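Kitchen-table cleanup lessons start again at Ferden Hall in April

Anyone who has ever stood over a messy table after supper and wondered where on earth to begin will be glad to hear that the popular Clear the Table evenings are coming back to Ferden Hall this April, and with a few more seats than last time.

The short course, put together by Brenda Quezada with help from her longtime friend Violeta Medina, runs for 4 weeks and covers the sort of everyday housekeeping that most of us picked up by watching a parent or a grandparent, or never quite picked up at all. There is a week on plates and bowls, a week on food scraps and what can go in the compost, a week on bottles, jars and the refrigerator door, and a last one on keeping the whole thing going once life gets busy again.

"I raised three kids in a kitchen with one counter," Quezada said, laughing, when we caught up with her at the hall on Wednesday. "You learn pretty quickly to deal with the peels first. Peels, crusts, apple cores - all of that goes, and then you can see what you have left."

The practice tables are set out the way a real table looks at the end of a real meal, or close to it, and people are asked to sort what they find into what gets thrown away, what gets washed and what goes back on the shelf. Medina, who picks out the bowls and plates and cheerfully admits to owning far too many of her own, likes to mix things up so that the ketchup is never quite where you would expect to find it.

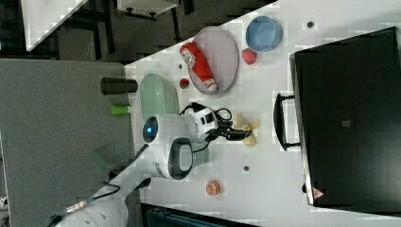
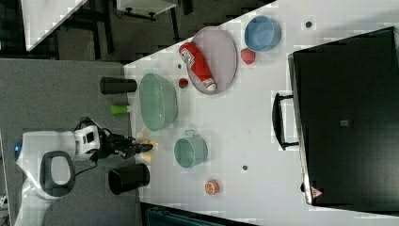

Practice tables at Ferden Hall, each with a red bottle lying across a plate.

The first round of classes last fall filled up in a hurry, and Quezada says she was surprised by who came. There were a few college students getting ready for a first apartment, as she had hoped, but there were also retired couples, a pair of sisters who had just moved in together after many years apart, and one gentleman from over on Diekmann Street who had lost his wife and wanted to learn how she had kept things so nice. He came to every session and has already put his name down to help in April.

Much of the talk last time was about food waste, a subject close to Medina's heart. She asks everyone to keep a little notebook at home for the length of the course and write down whatever fruit or vegetables they end up throwing out. It can be a sobering list, she says, but people do seem to shop differently after a week or two of it. Peels and scraps that are fit for composting can be carried over to the Mukance community garden, a short walk from the hall, where the bins are open to all and the gardeners are always happy to have more.

A grant of $1,000 from the Lorkance Neighborhood Fund will pay for the hall and for supplies, so there is no charge to attend. The organizers are also printing 200 copies of a small folding card with the main steps on it, meant to be stuck on the refrigerator or tucked inside a cupboard door. Leftover cards will be put out at the library and at the Diekmann Street laundromat.

There is room for 20 people in the April group. Sessions are held in the early evening and last a little over an hour, with coffee afterward for those who care to stay and chat - and most do, according to Quezada, who has more than once had to turn out the lights to get everybody moving toward the door.

Sign-up sheets are at the front desk of Ferden Hall, and names can also be left by phone during office hours. Participants should bring an apron and a dish towel from home. Children are welcome if they come with a grown-up, and the back entrance has a ramp for anyone who would rather not use the front steps.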